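Introduction to Color in Interior Work
Handout 5: Pattern, contrast and the size of the repeat
Theda Rothe

Please read this handout before the February session and bring your sketchbook. We will use the exercises at the end, so it is good if you have tried at least the first one at home.

What we mean by a repeat

A pattern is a motif that comes back. The distance from one point in the motif to the same point in the next one is called the repeat. In wallpaper the repeat is printed on the label of the roll. In tile the repeat depends on how the tiles are laid, so you must measure it yourself on the plan.

For a simple check of two colors the repeat is two squares in each direction. Many students write one square, and then their drawing does not close at the wall. Please mark the repeat on the drawing with a thin pencil line before you begin to color.

Contrast of value and contrast of hue

Value is how light or dark a color is. Hue is its place on the color circle. A black and white check has the strongest contrast of value and no contrast of hue. A red and green check of the same value has strong contrast of hue and almost none of value, and the eye gets tired from it quickly.

Between these two there is a large middle area, and most floors and tables that people can live with belong there. Two neighbors on the color circle, one of them lighter, make a calm check. You still read the squares, but they do not jump at you.

To test the value, close your eyes halfway. If the squares melt together, the contrast of value is low. You can also make a gray copy of your sample and compare.

Distance

A small check seen from far away mixes into one color. We saw this with the Mullus sample, where the blue and yellow squares looked green from the back of the studio. When you choose a pattern, put the sample at the distance from which it will be seen in the room. A sample in your hand tells you very little about a floor.

The Barkley hallway is the opposite case. The hall is 690 cm long and the client wanted small tiles. Seen from the door, the far end was only a gray surface, and near the feet the pattern was very busy. In the second design the squares were larger and the border was taken away.

Objects on a pattern

A plain object on a check is easier to see than a patterned one. Its outline cuts the squares, and the eye follows this cut. A dark object on a check of light and middle values will always come forward. A pale object with a soft grain needs more care, as its value can be close to the lighter squares.

A check of medium blue and pale aqua green, with black and pale gray-white against it:

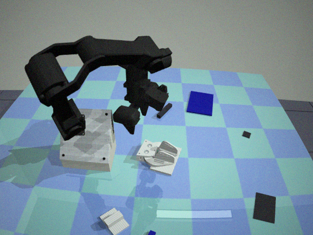

Exercises

1. Paint a check of two neighboring hues, 5 squares by 5. Keep a clear difference in value. Write the names of the paints on the back.

2. Repeat the same check with the values made equal. Hang both sheets side by side and look at them from the other end of the room.

3. Cut a simple shape from black paper and one from pale gray paper. Lay them on both sheets and write down where the outline is weak.

4. Read the Okonkwo floor plan in your folder. Find the repeat and mark it. The plan is at a reduced scale of 70 percent, so please correct your measurements.

Bring all sheets flat, not rolled. We begin with the Pudis samples and then look at your work together.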